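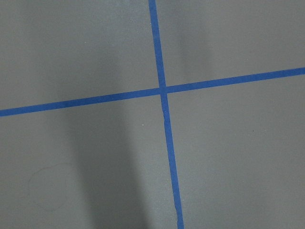 I have stopped believing error messages. The one we had all last week said "position reached," in green, while the arm was stopped a finger's width away from the position. We mark the home spot with a cross of blue tape on the gray surface, and the tape is a joke too if you want to be strict: the strip going down has a kink in it below the crossing. But a kinked piece of tape stays where you stuck it. I can't say the same for the software.

The facts, as far as I trust them. The arm runs on a Cilent controller, and Cillus, the shop that sold it to us, pushed an update that was supposed to make homing "smarter." On Monday the first run was fine. By lunch the arm was coming down beside the cross. It made 156 moves that day and logged every one of them as good. The log is still there if anyone wants to admire it.

Malte Kleinschmidt at Cillus told me on the phone that our tape had probably moved. I asked him how both strips would move the same way by the same amount. He said adhesive can creep. I have been sticking tape to things for a long time and I have never seen it creep over an inch before lunch. Then he suggested the lighting. Then he suggested I send him the log, the same log that says everything is fine.

Iestyn Ellis and I spent two evenings on it. We went back to the old version and the arm came down on the cross. We put the new one in again and it drifted. My best guess is that the update lets the controller adjust its own zero a little at every homing, and the small errors pile up. It's a guess. I don't have the source and Cillus hasn't confirmed anything, though they did send me a brochure.

What bothers me more than the drift is the soft fence. The limits that are meant to keep the arm away from the person loading parts are measured from that same zero. If zero walks, the fence walks with it, and the screen stays green the whole time. When I brought that up, the line went quiet, and then I was told that the limits are "not a rated safety function." Fine. Then take the picture of the smiling guy standing next to it off the sales page.

For now we are on the old version, the arm gets checked against the cross by eye before each shift, and loading only happens with the power off at the wall. Iestyn wants to add a hard stop made out of a Borketti bracket. I'd like two of them.

Cillus says a fix is coming in November. I'll install it when somebody else has run it for a month.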